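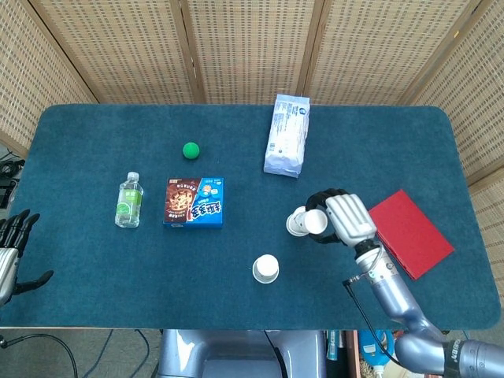 The Govum Community Playhouse reviewed the Rarnetex portable stage flat during its winter production cycle and has adopted it, with reservations, for use in the smaller of its two performance spaces. The flat is a hinged frame fitted with interchangeable fabric or painted panels, intended for companies that tour, share a hall, or lack the shop time to build scenery for each show. Audiences have long accepted modest materials when they are used with care. A tan woven folding screen behind a table topped in dark teal felt will pass for a drawing room if the lighting and the actors support it, and many chamber productions need little more. The question for this review was whether a purpose-built flat offers enough over such simple solutions to justify its cost.

The set was tested on a new staging of The Lamplighter's Daughters, a two-act drama with songs by Charalambos Moschos, directed by Glykeria Spanos. The play calls for 10 scenes in 4 locations, with no interval between the fifth and sixth. The production ran in January and afterward visited the Lazaridis Hall, where the wings are shallow and the loading door opens directly onto the street.

Assembly

The frames arrive folded. Two stagehands were able to raise and brace a full wall without a ladder, and neither had worked with the product before. The corner fittings close with a quarter turn and give a clear click when seated. The printed instructions are less satisfactory. The diagrams for the door unit are shown from the rear while the text describes it from the house side, and the first attempt had to be taken apart. The manufacturer should correct this. Crews working from the current manual are advised to mark the upstage face of each frame with tape before starting.

Performance in use

Scene changes were quiet, and quieter than with the muslin flats the Playhouse built for earlier seasons. The panels slide into a channel along the top rail and can be exchanged in a blackout by a person who has practiced the movement. The stage manager's report records one late change during the run, caused by a panel stored out of order.

The braces hold well on a level floor. On the raked floor at the Lazaridis Hall the wall leaned visibly downstage until 3 additional weights were placed on the feet. Those weights are sold separately. A door slammed in the second act also produced a tremor along the full width of the wall, and Ms. Spanos restaged the moment so that the door was left open. Companies planning a farce, or any piece with hard entrances, should look elsewhere or budget for solid door units.

Under light the standard fabric performed better than expected. It took color evenly from the front and did not shine. Backlighting is another matter - the center seam shows clearly, and no adjustment of angle removed it. The designer turned this to some use in the attic scene, but it cannot be recommended as a general approach.

Comparison

The Playhouse has also used the Gokura system on loan from a neighboring company. Gokura frames are heavier and stiffer, and they tolerate a slammed door without complaint. They also require a van with a long bed, and the bolts are easily lost between venues. For a resident production with time to install, Gokura remains the stronger choice. For a touring cast that also carries its own scenery, the lighter Rarnetex frame is easier to live with.

Care and storage

Painted panels should be stored upright and faced with paper. Two were stacked flat after the closing performance and stuck together at the corners. Fabric panels can be brushed clean, and creases from folding dropped out overnight when the panels were hung. Replacement fittings may be ordered singly.

Recommendation

Suitable for drama, recital and readings in halls with a level floor. Suitable for musicals with light movement near the walls. Not suitable for raked stages without the additional weights, or for productions relying on strong light from behind. The Playhouse will keep its present set for the spring season and does not plan to purchase the door unit.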